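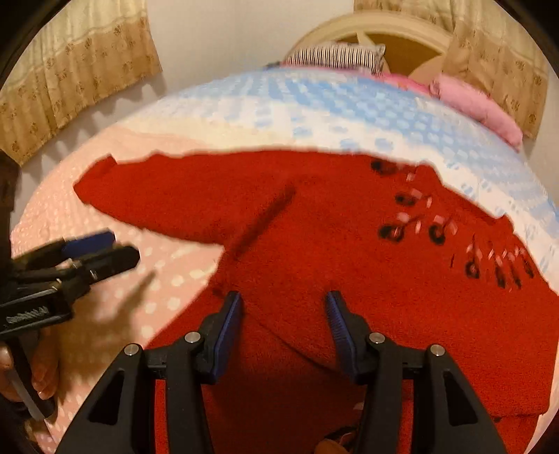
Red fleece on the bed, both grippers in. View from the right-hand tool.

8th May

Cloth folding, student project, two-handed set. Khairul on both grippers, me on the laptop and the log.

Left the bed made up as it was: pink dotted blanket, the blue and white checked one, pillows at the head. Waltraud wants the cloth tasks done on soft surfaces this time. Everything we recorded in January was on the lab bench and the fold model fell apart as soon as we tried it on a mattress.

Target for the session was 40 clean folds. Got 44 usable after throwing out 8. Most of the bad ones were the same fault. The lower finger catches the blanket along with the fleece and drags both. Khairul found that coming in flatter from the side helps, but then the wrist angle gets awkward and he slows down. I marked the slow ones in the log and kept them in. Waltraud can decide.

Blue pads are holding up. The fleece is thick enough that they grip it without much squeeze. I would not assume the same for a bed sheet. Try a sheet next session before we change anything on the pads.

Checked the finger screws before starting and again at the break. One on the left finger had backed out slightly. Tightened it by hand. Need to put thread lock on the list.

The dark marks on the right side of the fleece may be a problem for the tracker. Mustico picked them up as feature points in the first few clips and then lost them once the cloth was folded over. Not sure yet if that hurts or helps. Ask Sánchez for their settings, they had patterned towels in their set.

Clips are at 800 lines in the log sheet now and it takes ages to open. Split it by task before the next upload to Skurnine.

To do:
Thread lock, spare screws
Sheet test
Email Sánchez
Split log sheet
Khairul to redo the calibration for the left tool, it was drifting by the end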